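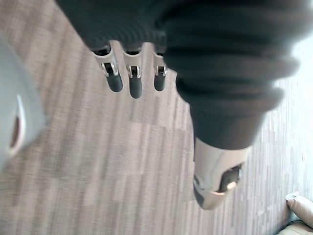

Olton Dexterous Handling Group – News

Hand project passes 1523 recorded examples

Short update, December. The floor-level pickup set now stands at 1523 recorded examples, up 197 since the last note. Target is still 2962 before anyone trains the full model on it.

All of it is being gathered by people. One of us steers the hand through a reach, a grasp and a release, the system logs the joint positions and the wrist camera view, and the run gets a short label. Bad runs are kept too, marked as bad. Nneka Uzor wants them in there – "it has to see a miss to know what one is."

Three slender fingers and one much thicker thumb-like digit, so most of the trouble is timing. Thumb closes early, the item gets pushed away. Asabe Obi rewrote the closing routine and the newer runs look smoother, though we havent compared them properly yet.

Approach runs with nothing in the grip are being logged as a seperate group. Damilola Nwosu is checking the labels on those, 13 sent back so far, mostly wrong start times.

Next up: softer items, then a second floor surface at the Rurnlow site. Cyril Kershaw has the room from 2 p.m. most afternoons and needs more people to steer. No experience needed, training takes one session. Sign up on the sheet by the Dauda lab door or write to Cyril.

Storage is nearly full again. Please move your old test runs off the shared drive before the break.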